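Home | Stories | Longer Stories | About Me | Links | Guestbook
Last updated: September

THE PATIENT ONE

I got the job at Derkton by telling them I liked old code. Never say that in an interview. They will believe you, and they will give you some.

What they gave me was Kamel. Kamel was the planner, the piece of software that decided what the arms should do next and handed it down the line to the pieces that moved the motors. Four people had written it over the years and three of them had left, and the one who stayed was Zane Kļaviņa, who sat across from me and ate sunflower seeds and would not talk about it before lunch.

"It works," she told me on my first morning. "It's just slow to make up its mind."

Slow was putting it kindly. Give Kamel a simple task - pick up the elbow, push it onto the open tee - and it would bring both arms out over the table and then sit there. The log would fill up with lines that said CANDIDATE REJECTED. Then a whole lot more of them. Then finally one arm would go and do the thing, pretty as you please, and I'd look up and see that my coffee had a skin on it.

So I went looking for the wait. I figured it was a bad loop, or some timeout set by a person who was in a hurry to get home. I read the collision checker twice. I read the part that turns camera pictures into a list of what's where, and I found a comment in there that said "sorry" and nothing else. I put timers on everything. By the end of my second week I could tell you where every bit of the time went, except for one chunk, and that chunk was the whole problem.

It was inside a function called listen().

"What's it listening to?" I asked Zane. It was after lunch, so I was allowed.

She cracked a seed. "Who wrote it?"

I looked. The name on it was Trevavstead, which I'd taken for a town. "Somebody called Trevavstead."

"Huh," she said, and went back to her screen, and I swear she turned her chair a little so I couldn't see her face.

I stayed late that night. I told myself I was going to run it one more time with the logging turned all the way up, and then I was going to go home and eat something that came on a plate. I typed in the elbow task and hit enter, and the arms came out over the table.

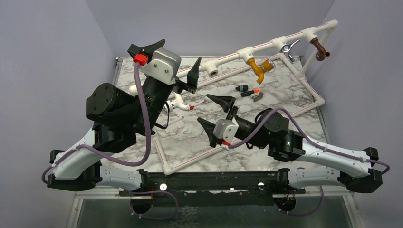
CANDIDATE REJECTED, said the log. CANDIDATE REJECTED. I opened up one of the rejected plans to see what was the matter with it, and nothing was. No collisions, no joint anywhere near its limit, a nice smooth path from start to finish. I opened the next one and that was fine too. Kamel was turning down perfectly good plans, one after another, and next to each it had written a score, and the scores were all over the place, and I could not for the life of me work out what they were scores of.

I got up and walked around. I do that. I walked as far as the vending machine and when I came back I said, out loud, to an empty office, "Well, what do you want?"

The log stopped.

I know how that sounds! I sat down very carefully. There was one new line at the bottom, with a time on it, six seconds old, and it said INPUT RECEIVED, NO PLAN ATTACHED.

There was a microphone on that computer. I'd seen it in the device list on day one and thought nothing of it, because we used it for meetings. So I pulled it up, and sure enough, listen() had it open. It had probably been open the whole time I'd worked there, through every word I'd muttered at the screen, and I mutter a lot, and it isn't all nice.

I scrolled back. I found the runs from my first week and laid them next to what I could remember of my days, and then I saw it. It had picked a plan every time somebody spoke. It didn't matter what they said. Zane asking if I wanted the window shut, me swearing at a semicolon. Kamel would hold off and hold off, and then a person would make a noise, and it would take the next plan that came along and go.

It was waiting to be told to.

In the morning I got in before Zane and had the fix all ready, one line, take out the call and let it run. She hung up her coat and read it over my shoulder.

"Dalletia Trevavstead," she said. "She sat where you sit. She used to say 'go on, then' before every run. Every single one. She said it was rude to just hit a key."

I didn't know what to say to that.

"You can take it out," Zane said. "It'd be faster."

I looked at my one line for a while. Then I typed in the elbow task and hit enter, and the log started to fill, and I felt like the biggest fool in the building.

"Go on, then," I said.

And it went.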